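Stammering in children: common questions

At what age does stammering usually start?
Most often between two and five, when a child is starting to put longer sentences together. It can come on over a few days or build up slowly over months.

Should I tell my child to slow down or take a breath?
It is better not to. Keep looking at them in your usual way, wait, and let them finish the word themselves. Slowing your own speech a little often helps more.

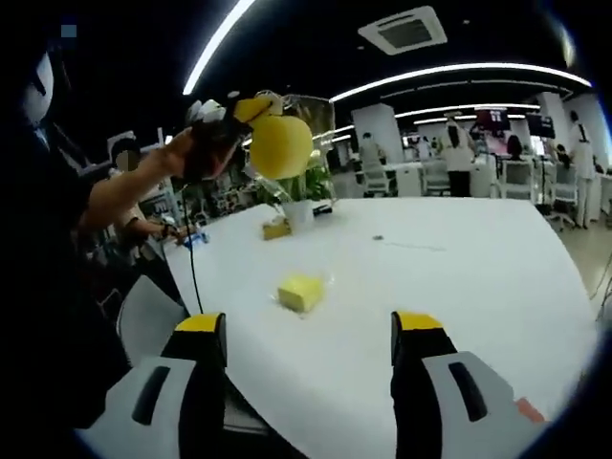 Do we need a letter from the GP?
Parents can refer a child directly to the Oseck clinic. Ring in the morning and ask for Kendra Wong, or leave a message with your child's age and home languages.

How long is a block of therapy?
Sessions are weekly and a block has 16 of them. Helge Bråten reviews progress halfway through — some families stop there.

Does speaking two languages cause a stammer?
No. Carry on using both at home.

Can nursery staff come along?
Yes, with your agreement. Tell us beforehand so we can book the larger room at Aasen.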